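手持ちグリッパーで「拭き掃除」を教えるときの、わたしのやり方

前回の記事で手持ちグリッパーの組み立てを書いたら、「で、実際どうやって録るんですか?」という質問をいくつかもらいました。うれしい! というわけで今回は録るほうの話です。お題は拭き掃除。布を持って、面に当てて、動かして、離す。これだけなんですが、最初にやってみたときはまあひどいデータばかりで、ほとんど捨てました。その反省をまるごと書いておきます。

うちの環境を先に書いておくと、グリッパーは左右1台ずつの計2台、記録ソフトはPruvari、学習用の前処理は自作スクリプトです。スクリプトの名前はPalarといいます(名前に意味はないです、語感です)。ほかの記録ソフトでも考え方は同じなので、ボタンの名前だけ読み替えてください。

用意するもの

・手持ちグリッパー2台
・位置合わせ用のマーカーキューブ(グリッパーに固定しておく)
・頭につけるカメラ
・布。無地で、面と違う色のもの
・拭く対象。いすの座面、棚板、机の端など
・ケーブルを留める面ファスナー

布の色はけっこう大事です。わたしは最初、白い布で白い棚を拭いていて、あとで映像を見たら布がどこにあるのか自分でもわからない。人間が見てわからないものは、だいたい学習でも苦労します。黄色や青のはっきりした布にしたら、布の端を追うのがぐっと楽になりました。柄物は折れ目と柄がまざるので、うちでは使っていません。

布の大きさは、グリッパーでつまんだときに爪の先から少しはみ出るくらい。大きいと垂れた部分が面を先に触ってしまって、「いつ当たったか」があいまいになります。うちでは手ぬぐいサイズのものを四つに切って使っています。切りっぱなしだと糸くずが出るので、端だけは縫いました。ミシンを出すのが面倒で手縫いです。

手順1 キューブの固定を確かめる

始める前に、キューブを指でつまんで軽くゆすってください。少しでもがたつくなら締め直し。ここをさぼると、録ったあとで位置がじわじわずれていることに気づいて泣きます。わたしは泣きました。

マーカーの印刷面も見ておきましょう。指の脂や反射で読めなくなることがあります。光沢紙に印刷している人は、つや消しの紙に替えるだけで認識落ちが減るかもしれません。照明を少し横にずらすのも手です。うちは床がつるつるしていて天井の明かりをよく返すので、録る日はブラインドも閉めています。

手順2 較正する

Pruvariの較正画面を開いて、両手のグリッパーをカメラの前でゆっくり動かします。上下、左右、それからひねり。急ぐとぶれるので、太極拳みたいな気持ちで。左右のキューブが両方とも緑の表示になったら保存です。

較正は「着席したまま」の姿勢でやってしまいがちですが、本番を立って録るなら較正も立ってやったほうがいいです。頭の角度が変わると見え方も変わるので。逆に床に近い面を拭くなら、その高さまで目線を落としてから一度認識を確認します。

手順3 布の持ち方を決める

自由につまむと毎回ばらばらになるので、最初に決めてしまいます。わたしの決めごとは、右手のグリッパーで布の真ん中をつまむこと。左手は面を押さえるか、何もしないで待つかのどちらか。途中で持ち替えるのは、慣れるまで禁止です。

爪を閉じる強さも一定に。布は薄いので、つい全力で握りたくなるんですが、全部のデータで「ぎゅっ」が最大値だと、ロボットも常に全力で握るようになります。布が抜け落ちない、いちばん軽い閉じ具合を探してください。最初の数回は録らずに練習だけで終えるくらいがちょうどいいと思います。

手順4 ゆっくり、区切って録る

一回の流れは次のとおりです。

布を持った状態で静止
面の上まで動かす
そっと当てる
拭く
持ち上げる
また静止

静止はひと呼吸ぶん入れます。この「間」があると、あとで区切りを入れる作業がすごく楽です。Pruvariには自動の区切り機能もありますが、間がないとまるで当たりません。

1回のセッションは36本までにしています。それ以上続けると腕がだれて、拭き方が雑になるんですよね。雑な拭き方もきっちり学習されてしまうので、疲れたらやめる。お茶を飲む。8本ごとに腕を回す。見た目は地味ですが、これがいちばん効きました。

拭く方向は変えてかまいません。むしろ変えてください。奥から手前、右から左、円を描くように。ただし一本の中では一つの方向に決めて、途中で気まぐれに変えないこと。ラベルにも方向を入れておくと、あとで「手前に引くやつだけ使いたい」というときに助かります。

手順5 やわらかい面で録る

硬い机だけで録ったデータだと、クッションのような沈む面で動きがあやしくなります。机なら当たった瞬間にグリッパーが止まるけれど、クッションだと押したぶんだけ沈むからです。なので、机で感覚をつかんだら早めにやわらかい面も混ぜましょう。

座面を拭くときは、真ん中から始めるのがおすすめです。端から始めると丸みで布が逃げて、慣れないうちはほぼ失敗します。爪先を座面にまっすぐ向けすぎると突き刺すような動きになるので、少し寝かせて、布の広い部分が当たるようにしてください。
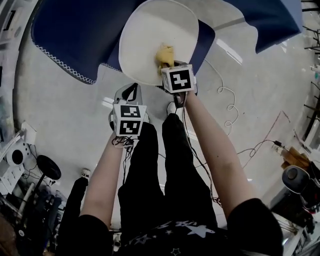 それで、押す力の話です。手持ちだと自分の手に反動が返ってくるので、つい「いつもの掃除」の力で押してしまいます。でもロボットの腕のほうは、そんなふうに加減してくれません(うちの子だけかも)。クッションの表面がへこみ始めたかな、というところで止めて、その高さのまま横へ動かす。これを体に覚えさせます。同僚のNouhaila Benkiraneに見てもらったら「猫をなでるくらいで」と言われて、それ以来ずっと猫だと思ってやっています。

座面の下に敷いたカバーやひざ掛けは、拭くたびに引っぱられてずれることがあります。ずれた回はずれた回で、消さずに別フォルダへ。わたしはこれを「ずれ」フォルダに入れておいて、あとで配置を変えたときの確認に使っています。

手順6 ケーブルをなんとかする

これ、書いておかないと絶対に困る人がいるので書きます。グリッパーから出るケーブルは、前腕に沿わせて、面ファスナーでゆるく留めてください。きつく留めるとひじを伸ばしたときに引っぱられて、キューブの位置がほんの少し動きます。ゆるすぎると拭いている面にケーブルが触ります。腕をいちばん遠くまで伸ばした状態で留めるのがコツです。

床のケーブルも同じで、足を動かす範囲からは外しておきます。わたしは一度、いい感じに録れている最中に自分でケーブルを踏んで、記録がぷつっと切れました。36本目でした。しばらく床に座っていました。

手順7 見返して、捨てる

録り終わったら、その日のうちに見返します。捨てる基準はこんな感じ。

・右のキューブが長い時間読めていない
・布が落ちた
・当てる前の静止がない
・布が面に触れていないのに拭く動きをしている

最後のは意外と多いです。本人は拭いているつもりなんですよ。でも横から見ると浮いている。心配な人は、スマホを面と同じ高さに置いて、数本だけ横からも録っておくと安心です。

迷ったら捨てる、でいいと思います。うちでは最初、もったいなくて2000本ぜんぶ学習に入れていたんですが、見返して選んだものだけにしたら、本数は減ったのに座面の上での動きがずいぶん素直になりました。学習時間も短くなって、夜中にファンの音で起きることもなくなったし。

よく聞かれること

片手だけじゃだめ? という質問。だめじゃないです。拭くだけなら右手1台で足ります。ただ、左手も構えたまま録っておくと、あとから「押さえながら拭く」を足すときに姿勢がつながりやすいので、わたしは両手で録っています。

グリッパーはどこのを使っているの? いまはUlexの古い型です。Alaouiのも借りて試しましたが、わたしの手には持ち手が太くて、長く録ると親指のつけ根が痛くなりました。手の大きい人なら逆にそっちのほうが楽かもしれません。買う前に握らせてもらえるなら握ってみて!

長袖でもいい? 大丈夫ですが、袖口がキューブにかぶらないようにまくってください。冬の朝はつらいけど、まくる。

布は濡らすの? 練習のあいだは乾いたままで。水を使うと重さも滑り方も変わるので、乾いた布で安定してから別のセットとして録っています。混ぜるときはラベルを忘れずに。

次回は、録ったデータをPalarに通して区切りを入れるところを書く予定です。設定ファイルの書き方でつまずいている人が何人かいるみたいなので、そこを厚めにします。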